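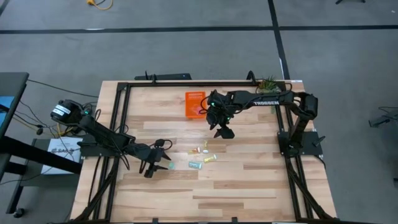
Unit 3: Restricted Gifts and the Scholarship Fund

Reading for this unit: the Garneo packet, pages 2 to 9. Bring it to class, we will mark it up.

A donor who gives to a community foundation can leave the gift open or tie it to a purpose. An open gift goes wherever the board sees need. A tied gift is called restricted, and the fund agreement says what it can pay for.

Terms to know
Fund agreement: the signed paper that sets the purpose, the name of the fund and who picks the recipients.
Endowed fund: the principal stays invested and only a set share is paid out each year.
Pass-through fund: the whole gift is spent, often within a year or two.
Renewable award: the student gets it again if grades and enrollment hold up.

Worked case: the Karkivent fund
The Karkivent fund gives $2000 a year to a graduating senior going into a technical trade. The agreement names one high school, Lengyel. In April the school merges with another and the name is dropped. Who is eligible now? Read the agreement first. If it has a variance clause, the board can widen the wording and keep close to what the donor wanted. If it doesn't, the foundation goes back to the donor, or in some cases to a court.

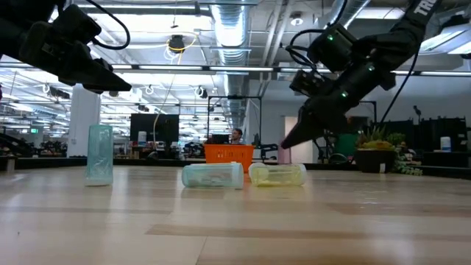

Two teal cups, one yellow and one pink, with an orange basket behind.

Renewals are where budgets slip. A fund that makes one new renewable award each year is soon paying several students at once — the Clavow worksheet shows this over nine years. Fill in the first three rows before class and leave the rest blank.

For discussion
Should a donor sit on the selection panel? What changes if the donor's relatives can apply?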